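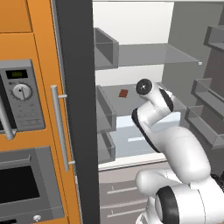 4. Does a cymbal open up with playing?

4.1 The claim

Drummers and percussion teachers commonly say that a new bronze cymbal sounds tight, and that months of playing will loosen it. The sound is said to become darker, warmer or more open. Makers repeat the claim, sometimes in the leaflet that comes in the box, and second-hand sellers use it to support their prices. We had no strong view when we began collecting statements of it. After reading a good many, we noticed how few said what should change, by how much, or after how much playing.

Two mechanisms are usually offered. The first is that hammering and lathing leave stresses locked in the metal and that repeated striking releases them. The second is that dirt and tarnish build up in the tone grooves and damp the higher partials. These are very different ideas and they ought to be tested separately. The second is the easier to believe. It also makes an awkward sort of ageing, given that it can be undone at the sink.

Stress relief in tin bronze is well understood when heat is applied. Whether it happens at room temperature under the blows of a wooden stick is another matter. A stick stroke bends the edge by a visible amount, but for most of the plate the bending is small and elastic, and elastic bending by itself leaves nothing behind. If the edge is being permanently changed, we would expect to see fatigue there too, and players of cracked cymbals might agree that they have. It does not follow that the cymbal sounded better on the way.

4.2 What the earlier tests can bear

The study most often cited in support is the one by Hou, who recorded a single ride cymbal before and after a season of orchestral use and found the later recording duller above 3000 Hz. We do not doubt the measurement. We doubt what has been built on it. The two recordings were made in different halls, the stand was changed between them, and there was no second cymbal kept in its bag as a control. A loss of treble of that kind could come from the felt, the wing nut, the air or the player's wrist. Hou mentions the first two of these and is more cautious than most of the people who quote the paper.

The Tirnness listening trial is harder to read. Listeners were asked to choose the older of two cymbals by ear and did so more often than guessing would allow. However, the older instruments came from earlier production runs, and the maker had altered both the lathing and the profile in the meantime. What the listeners heard may well have been age. It may equally have been a different cymbal. The report gives no weights, so we cannot even rule out that the older group was simply thinner.

There is also the matter of memory. A player who says that a cymbal has opened up is comparing tonight's sound with one heard in a shop the previous January, in another room, next to instruments now forgotten. In the meantime the player has learnt where to strike it. We think this learning is likely to be large, and none of the tests we found made any attempt to measure it.

4.3 Our own comparison

We bought two ride cymbals of the same model from Zasetti, chosen by the dealer in Plikunley as a near match. The first weighed 1005 g on our balance. The second was slightly heavier. Neither had been played beyond whatever handling it had met in the shop, which we could not check. One was put into daily use in a rehearsal room. The other stayed in its cloth bag in the same building and came out only to be measured.

All the playing was done by Uriel Arriaga, who was asked to use the cymbal as he would any other and to avoid cleaning it. For each measurement session, both cymbals were left in the recording room overnight and hung in turn from the same loop of nylon line, so that neither stand nor felt could play a part. A weighted tip was let fall from a fixed height on to a point marked in pencil, and 100 strokes were recorded for each cymbal. We then turned the microphone to a second position and repeated the set. Everything below 100 Hz was filtered out before analysis, as the building's ventilation was plainly audible there.

We looked at three things: the frequencies of the lowest partials that could be followed reliably from one session to the next, the time taken for the sound to decay, and the balance of energy between the lower and upper parts of the spectrum. We had meant to report a measure of the build-up after the stroke as well. It varied so much between strokes in a single session that we dropped it – a decision made before the played and unplayed results were compared, though readers have only our word for that.

4.4 Results and what they do not show

The lowest partials of the played cymbal moved a little between sessions. So did those of the unplayed one, in the same direction and by a similar amount, and the movement followed the temperature of the room. Once this was allowed for, we could find no shift that we would care to defend.

The decay of the upper partials did become shorter in the played cymbal. The change was small and it was not steady: most of it appeared between two neighbouring sessions, with little before or after. By then the surface carried a good deal of stick residue and fingermarks. We washed the cymbal in warm water with a mild soap, dried it and measured it again. Most of the difference went away. What was left lay within the spread of the unplayed cymbal's own results.

It would be easy to claim too much from this. We tested one pair, of one alloy and one pattern, struck by one player with a fairly light touch. A heavy crash cymbal hit at the edge every night may behave differently, and a gong, with its much larger area and its softer beater, almost certainly raises other questions. Nor can we say anything about decades. Old cymbals may sound as they do because of slow changes in the metal that no study of this length could catch. They may also sound as they do because the dull ones were thrown away.

That last point deserves more attention than it gets. The cymbals that survive from earlier generations are the ones that players liked enough to keep, carry and sell on. To compare them with a rack of new stock is to compare a picked sample with an unpicked one. Several of the accounts we collected in support of ageing make this comparison without remark.

Arriaga himself remains sure that the played cymbal improved. Asked to tell the two apart from our recordings, with the order hidden, he preferred the unplayed one slightly more often. He objected that a hanging cymbal struck by a falling weight is nothing like a cymbal under the hand, and we think the objection is fair. It does mean that the improvement, if there is one, has to be found somewhere in the playing, and the case for looking first at the metal seems to us weak.

We would take the claim more seriously if a maker set aside matched pairs from a single casting, weighed them, and released the recordings of both whatever they showed. We wrote to Zasetti suggesting this and have had no reply.

Figure 4. Rendered view of a white robotic arm with black bands reaching into an open refrigerator; a small dark red block rests on the glass shelf.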